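Unance 室内拾物双臂平台项目
阶段进展报告（九月，开放日演示专项）

提交：Hassanpour 项目管理组
编写：Nazanin Farahani
审阅：Martti Rissanen

一、报告范围

本期报告覆盖开放日演示的准备、执行和数据整理，不重复上期已报送的机械臂标定与采购事项。经费执行情况另表报送。演示由 Dedar 实验室承担，地点为 Wulside 场地一层的活动间，参观方为 Hassanpour 项目管理组以及两家潜在试用单位的技术人员。

按任务书要求，本阶段须完成一次对外公开演示，内容为地面散落小件物品的识别、抓取和归集，演示期间不得更换末端执行器，不得由人员代为摆正物品。两项限制均已遵守。

二、演示准备

活动间选在一层的原因有二：地面为浅色木纹拼花，纹理方向多变，对地面分割模块构成一定压力；房间内保留日常陈设，未按实验室条件清空。Keyvan Daneshvar 在准备会上提出撤走靠墙的设备和电源线，经讨论未采纳。任务书第二部分写明“在有人使用的普通房间内运行”，撤走陈设后得到的数据对试用单位参考价值有限。

准备阶段完成以下工作：

1. 双臂工作空间在地面高度重新核算。原有工作空间按桌面高度设定，下探至地面时肘部关节接近限位。调整底座高度参数后，左右两侧可达区域在机体正前方有一段重叠，重叠区内的物品由规划器按距离分配给左臂或右臂。

2. 指尖下探的安全余量由上期的保守值下调。余量过大时，扁平物品无法夹取；过小时指尖触地，力矩保护触发后整臂回撤。最终取值由 Parisa Mirzaei 在现场试定，记录在配置文件的变更说明内。

3. 头部相机曝光改为半自动。窗帘一侧的自然光在上午变化较快，全自动曝光会在抓取过程中跳变，造成前后两次分割结果不一致。

4. 参观人员站位线贴在门外侧，站位线以内仅留一名持急停按钮的操作员。

三、演示内容与执行

演示于上午九时三十分开始，分为讲解、单件抓取、多件归集三段。讲解由 Cledwyn Pritchard 负责，操作员由 Keyvan Daneshvar 担任，数据记录由 Parisa Mirzaei 负责。

多件归集段的物品以小型饮料瓶、揉皱的包装类物品和细长小件为主，均直接放置在地面上，朝向不作规定。规划器在每一轮开始前对可见区域做一次整体识别，按抓取置信度排序，置信度相同时先取靠近机体的一件。
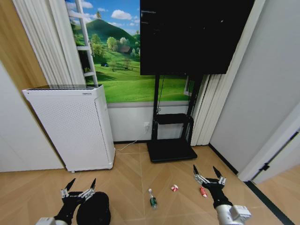 两臂待机姿态统一为手指张开、指尖朝前。上期采用手指闭合的待机姿态，每次抓取前需增加一个张开动作，单件用时偏长，且张开过程中指尖扫掠范围较大，曾碰动邻近物品。改为张开待机后该问题在内部试验中未再出现。

单臂抓取流程如下：腕部先移动至物品上方，确定夹取方向；下探至预定高度；手指闭合；读取指部电流判断是否夹住；抬升后由头部相机复核。电流判断与相机复核结果不一致时，以相机复核为准，并将该次记录标记为待人工检查。

透明瓶体仍是识别难点。瓶身透明部分与地面纹理混合，分割结果往往只保留标签和瓶盖两块，夹取中心因此偏移。本期的处理办法是把相邻的标签块与瓶盖块合并为同一候选，再以两者连线作为瓶体轴线。此办法对无标签的瓶子不适用，列入下期工作。

揉皱的包装类物品形状不固定，未使用模板匹配，仅依据外轮廓短轴确定夹取方向。短轴超过手指最大开度的物品由规划器跳过，并在界面上提示操作员。参观人员对跳过策略提出疑问，见第五部分。

四、运行数据

本次统计口径包括开放日前一周的内部试验和开放日当日的全部抓取。两部分使用同一版软件，配置文件未改动，故合并计算。

计划抓取次数：200
有效完成次数：186
完成率：93%

有效完成的判定标准为：物品被夹起，并放入指定归集区，中途未掉落。夹起后掉落、再次夹起并放入的，按未完成计。

未完成的14次按原因分列：

夹取中心偏移，手指滑脱：6次，以透明瓶体为主。
指尖触地，力矩保护触发：4次，集中在地板拼缝附近，原因尚未确定。
搬运途中掉落：3次。
规划超时：1次。

力矩保护触发的4次均为细长扁平小件。初步怀疑拼花地板局部高差超出下探余量，Martti Rissanen 建议用塞尺逐条测量拼缝，现场测量尚未安排。另一种可能是深度图在深色拼缝处存在系统偏差，导致估计高度偏低。两种解释对应的改动完全不同，在得到测量结果前不调整参数。

单件平均用时本期不作为考核指标，原始时间戳已随数据包提交。因操作员在讲解期间多次手动暂停，开放日当日的用时数据不宜与内部试验直接比较。

五、近家具区域的补充演示

多件归集段结束后，应试用单位要求，增加了一段近家具区域的演示。任务书未列此项，结果不计入第四部分的统计。内容为控制右臂向显示屏移动支架底座方向靠近，在底座边缘附近保持低位姿态，检查避碰余量和腕部可达性。

支架底座为扁平的深色部件，高度低，深度相机对其边缘的响应较弱。避碰地图中底座边缘的位置较实际偏内，若不加膨胀量，指尖存在擦碰可能。现场将该区域的膨胀量临时调大后运行。

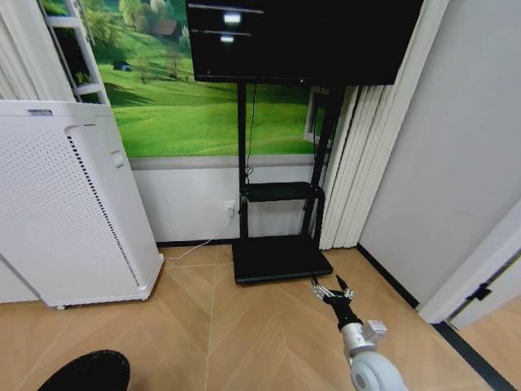 膨胀量调大后的代价是底座近旁形成一条不可抓取带，落在带内的小件会被规划器判定为不可达。Cledwyn Pritchard 向参观方说明了这一取舍，试用单位技术人员认为在其使用条件下可以接受，但要求界面明确显示不可抓取带的范围，以便由人员补拾。该要求已登记。

垂挂的电线与地面电源线另作处理。目前的做法是把检出的线状物整体列为禁入区，不尝试抓取，也不从其下方穿过。细线检出不稳定，白色电源线在白色墙面前尤为明显，落到地面后检出情况较好。演示期间，靠墙一侧由操作员手工划定禁入区，未依赖自动检出。此点在讲解中已如实告知。

参观方其余意见归并如下：

1. 被跳过的物品应有后续动作。建议由双臂协同推拢后再次尝试夹取，或至少移至一侧。我方答复：双臂协同推拢已有仿真结果，未上实机。

2. 急停后的恢复流程偏长。现流程要求两臂先回待机姿态，再重新识别。试用单位希望能从中断处继续。我方答复：出于安全考虑，本阶段不改，下阶段提交方案供评审。

3. 询问换用软质指垫的可能。我方答复：软质指垫可减少滑脱，但会增加指尖厚度，对扁平小件不利，需要对比试验。

六、问题与偏差

与任务书相比，本阶段存在两项偏差。

其一，任务书要求演示全程使用自动划定的禁入区，实际有一侧为手工划定，理由见上。建议项目管理组将该项验收移至下一阶段，或认可手工划定作为过渡办法，请予批复。

其二，数据包原定在演示当日提交，实际延后。延后原因是待人工检查的记录需要两人分别判读，判读不一致的由 Martti Rissanen 裁定。全部记录现已判读完毕。

设备方面，右臂腕部在长时间低位姿态下温升偏高，未达到报警阈值。左臂无此现象。两侧负载分配不均可能是原因之一，右臂承担的抓取次数多于左臂，分配规则中的距离权重需要复核。

七、下阶段安排

1. 完成拼缝高差测量和深度图偏差比对，确定力矩保护触发的原因。负责人：Parisa Mirzaei。

2. 无标签透明瓶体的识别方法，先行评估侧向补光，暂不更换相机。负责人：Keyvan Daneshvar。

3. 界面增加不可抓取带显示及跳过物品清单。负责人：Keyvan Daneshvar。

4. 软质指垫对比试验，试验方案先报 Hassanpour 审阅。负责人：Nazanin Farahani。

5. 右臂腕部温升监测，增加连续记录，同时复核左右臂分配规则。负责人：Martti Rissanen。

6. 急停恢复流程改进方案，仅提交文本，不实施。负责人：Cledwyn Pritchard。

Wulside 场地方已同意继续提供同一房间，陈设维持现状，以保证前后两期数据可比。场地使用时段限于上午，内部试验需要相应压缩，预计每个时段可完成大约一半的原定抓取次数，排期表随下次月报提交。

八、需项目管理组确认的事项

（1）第六部分所列禁入区验收项的调整。
（2）近家具区域抓取是否列为正式考核内容。若列入，需补充判定标准，并相应增加试验时段。
（3）试用单位提出的界面要求是否计入现有经费。按目前估计，工作量可在软件科目内消化，不申请追加。

附件：抓取记录汇总表；配置文件变更说明；参观方意见登记表。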